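wk 4 notes - materials & finish (product styling module). Typed up fast, slides to follow

Carrying on from last time, gloss vs matt. Recap: gloss = surface sends light back in one direction, so you get a tight bright highlight. Matt = light scattered all over, highlight spreads out and goes soft. Satin sits between and is what most people end up choosing for kitchen stuff.

**White is difficult.** Students always pick white because it feels safe. Problems:

- shows every join line
- yellows (some plastics much worse than others, see the Tessier handout)
- on a white page it disappears, so think about background early
- two "whites" from two suppliers will not match. Ever. Ask for a sample chip of both and look at them by a window AND under the shop lights

Background choice: mid grey is the boring answer and usually right. Lets you see the light side and the shadow side of a white thing. On black the edges shout, on white they go missing.
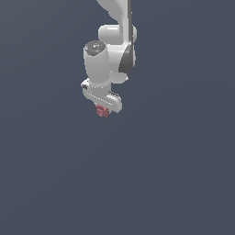
Next bit, colour breaks. A colour break is any place where one colour stops and another starts. Easiest if it falls on a real join between two parts. If you put it half way across a single moulding you need masking, or a second shot, and the price goes up. The Trondiron kettle does this round the base and the line wobbles, have a look at the one in the workshop (top shelf, don't plug it in).

Dark strip on a light body: old trick. Makes a fat shape look thinner, hides a gap, gives the eye a direction to travel. Don't use more than one per product or it starts looking like a trainer.

**Radius.** Means how round the edge is. Small radius = crisp, looks precise, chips easily, paint goes thin on it. Big radius = soft, friendly, looks heavier than it is. Common mistake in last years coursework was picking one radius and using it everywhere. Let the big forms have big ones and the small parts have small ones. Sketch the side view first, before you open the software.

Also highlights should *flow*. Run your eye along the bright line on a curved surface, if it kinks where two curves meet then the curves don't match properly. You can feel it with a thumb too on a real model. Sand, prime, look, sand again.

Samples. We have 154 finish chips in the drawers, Trollari set and the older Fesen set. Fesen ones are faded so DON'T match colour to them, texture only. Sign them out please, a few of the satins have gone missing since October.

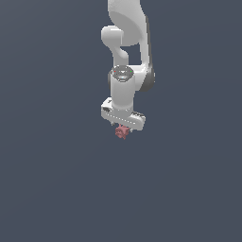 *Fig. 2. Rounded white forms on plain grey. Highlight on the left face, soft shadow underneath.*

**Shading by hand** (for the marker exercise)

1. Decide where the light comes from. Put an arrow in the corner of the page
2. Leave the paper white for the highlight. Do not try and add it back later with gel pen
3. Cool grey 2 for the first pass, all over the shadow side
4. Let it dry!! then go again on the underside only
5. Darkest tone right up against the join lines, thin
6. Background last, flat, one tone. No floor needed

Warm greys make white plastic look like old teeth. Cool greys for this one.

If your paper bleeds its the wrong paper. Shop downstairs has the bleedproof pads, 70 sheet ones are fine.

**To hand in**

- 2 sheets A3, same object, one gloss one matt. Object is your choice but it has to have at least one curve going two ways (spoon, mouse, helmet etc)
- 200 words on which finish you'd pick and why. Bullet points ok, copying the supplier's blurb not ok
- label your chips with the drawer code, not just "nice grey"

Reading: the chapter on surface in the course pack, skip the part on plating, we do that seperately with the metals lot.

Next time: texture, grain, why fake leather looks fake. Bring something plastic you hate.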